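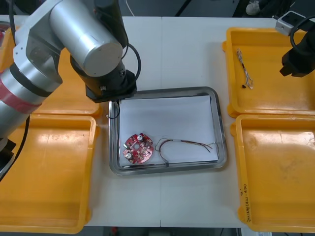
Fig. 4. Metal tray with yellow bins to the right.

Section 6: Setting up the sorting station

The Derkside shelving kit comes with a leaflet that promises a tidy workshop in an afternoon. Allow a weekend. The steps below replace pages 3 to 5 of that leaflet, which were plainly written by someone with no spare screws.

1. Clear the bench and wipe it down. Leave at least 40 cm of depth in front of the rail.

2. Fix the rail to the wall studs with the long screws. The plastic wall plugs in the kit are rated for 18 kg, according to the bag. Use studs.

3. Hang the bins from the left, heaviest contents lowest. The Lekico bins fit the Derkside rail if you push hard. The Jiang ones are sold as a universal fit and they rock.

4. Set the tray on the bench where you can reach it without leaning. Everything unsorted goes here first, and nothing goes straight into a bin.

5. Label the bins last. The labelling chart lists 93 categories. Start with six or seven and see whether you ever want an eighth.

Caution: Do not stack full bins on the top rail, whatever the picture on the box shows.

Note: The colour coding is optional. Finlay Menzies, who wrote the first version of this guide, used it for a winter and went back to plain labels by March.

6.1 Small electrical parts 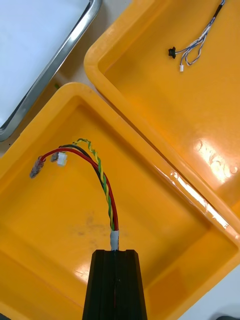
Offcuts and leftover leads cause more trouble than any other kind of part, mainly from being thrown in together and pulled out as a knot. The Plurkska divider set is supposed to cure this, and it does help with fuses and terminals, but anything with a tail climbs over the dividers. Keep leads that belong together as one bundle. The red, black, yellow and green wires shown are held at the base by a short white band, with the yellow and green twisted as a pair, and that is about as much order as a parts drawer needs. A strip of tape will do the same job as a bought cable wrap.

1. Sort leads by what is on the end, then by length. Sorting by colour looks good and finds you nothing.

2. Check each connector for bent or missing pins before it goes in a bin. Throw out the doubtful ones now.

3. Coil long leads loosely - a hand's width across is fine - and band them once.

4. Write the part number on the band if you know it. Do not guess.

Caution: Never store loose batteries with leads or bare terminals.

Note: The parts list at the back gives 233 as the order code for spare dividers. Check the size before you order, as older sets were narrower and the code was not changed.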